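Zulleder Flulton white work board, large

The Flulton is a rigid white board sold as a protective surface for packing and light assembly benches. It was bought in March to replace a Garrido cutting mat that had curled at the corners. Price paid was 80 pounds, delivered by Prumthorpe in two working days.

Fit is good. On a light wooden table the board takes up most of the top and leaves a narrow rim of bare wood. It is held by its own weight. Cardboard boxes slide across it easily, and stand upright on it without rocking.
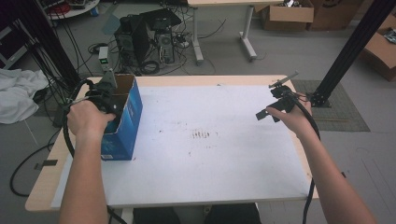 Cleaning is the weak point. The surface picks up brown smudges and specks, mostly near the centre where the work is done. A damp cloth removes the lighter marks. Short streaks need a mild cream cleaner, and a faint trace can remain. The maker's leaflet gives no advice on solvents, so none were tried.

The edges are square and slightly sharp as supplied. A light rub with fine abrasive paper cured this. No feet or clips are included.

Rating: 8 out of 10. Marks lost for staining and edge finish.

Reviewed 27 April 2026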